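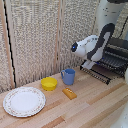
Slide 1. Tabletop cell with plate, bowl, mug, block and dish rack.

Speaker notes, student project session, Hundthorpe

Start with the assignment. One arm, one rack, four loose items on the countertop. The team writes the planner and the grasp selection. The arm controller and the safety limits come from the lab and are not edited.

Team name is Prullura. Mention it once, it is on the title bar of every plot after this.

State the scope early. Seven weeks, two students. Rack position is fixed and measured at the start of the term. Item positions are not given to the planner.

Point out the rim on the plate. The floral pattern helped the segmentation find the edge. The plain center gave it very little. Ibsa has the comparison plots if anyone asks.

Grasp types, one sentence each:
Plate: rim pinch, approach from the side nearest the rack.
Bowl: rim pinch, vertical approach.
Mug: handle or wall. Handle is preferred but depends on which way it points.
Block: straight down, fingers across the short axis.

Block does not go in the rack. It is there as a distractor and the planner has to leave it alone.

Next slide.
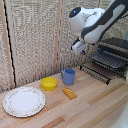 Etelka Veres

Gripper open space is the topic here. The mug stands close to the bowl, with the block directly in front of it. A wall grasp has to clear both. The handle is on the left, so a handle grasp brings the fingers in on the bowl side. Ask the room which one they would pick and wait for answers.

Our first planner scored grasps one item at a time. The second version, Herkari, scores the order as well. Removing the bowl first raises the clearance on the mug.

Numbers: 2350 simulated layouts, over 65 percent solved without a replan. Do not quote this as a hardware result. The hardware set is much smaller and is covered in the Balogh section of the report.

Skip the derivation of the cost term if time is short. Keep the failure table.

Questions, then hand over to Ibsa Moges for rack slot assignment. Clicker stays on the lectern.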